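About Unura

Home
What we do
People
Work with us

Unura is a small company which collects examples of everyday hand work for learning systems. Our customers build robots, and a robot needs to see many times how a person does a thing before it can try to do the same. We record these examples, check them, and deliver them in good order.

The company was started by Blažena Beneš and Libor Paulík. Before this, both worked at Radine, where they prepared test benches for factory arms. The arms were very exact, but each new part on the belt meant new weeks of programming. Blažena wanted to try the other way, in which the machine learns from people. Libor was doubtful at first, and he still asks the most difficult questions at our meetings.

How we collect

We do not have a robot arm in our collection work. A person holds a gripper in each hand and does the task with it directly. The camera is on the tool, so the learning system gets the view that it will later have on the robot. In our experience a new collector needs two days until the movements become calm. Fast movements are not wanted, and we pay by the hour so that no person feels pushed to hurry.

We record in real homes and in real kitchens. In the beginning we built a kitchen corner in our office, with one table and one lamp, and the results there looked very good. Then our first customer, Fileck, tested the model in an employee's apartment and it failed at almost everything. From this we learned that window light, patterned tablecloths and bottles standing at the back are a part of the task and should stay where the family has them.
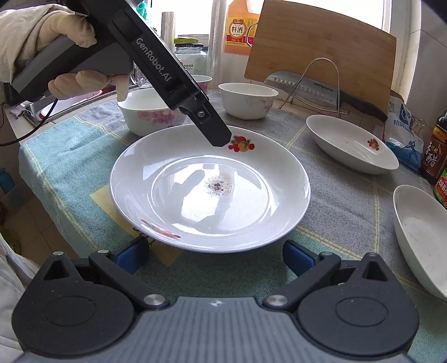 Each home is visited on more than one day and at different hours, because morning light and evening light give different shadows on dishes. Until now we have recorded in 136 homes. From these visits we keep 3,981 hours of accepted examples, divided into 531 task types. Table work and cooking preparation are the largest group, followed by folding of clothes and putting things away.

How we check

Every recording is looked at by two persons. The first one marks where the task begins and ends and writes one short sentence about it. The second one reads the sentence without knowing who wrote it and decides if it agrees with the video. When they do not agree, the recording goes to Achilleas Dimitriou, our head of quality. He keeps a list named Marras, after the street of our first office, with all the cases that were hard to decide. New colleagues read this list in their first week.

We also keep failed attempts, if they are marked clearly. A dropped spoon which is picked up again can teach a system more than ten clean examples.

People

Lorna Umali plans the home visits and trains the collectors. Boris Šimek takes care of the grippers, the calibration and the storage. If you let us record in your home, you will most probably speak with Lorna first. Faces and family photos are removed before any material leaves our office, and you can ask for deletion until the day of delivery.

Work with us

We look for new collectors every October, and for households during the whole year. Experience with robots is not necessary. Visitors are welcome in our office on Thursday afternoon, please write to Lorna before you come.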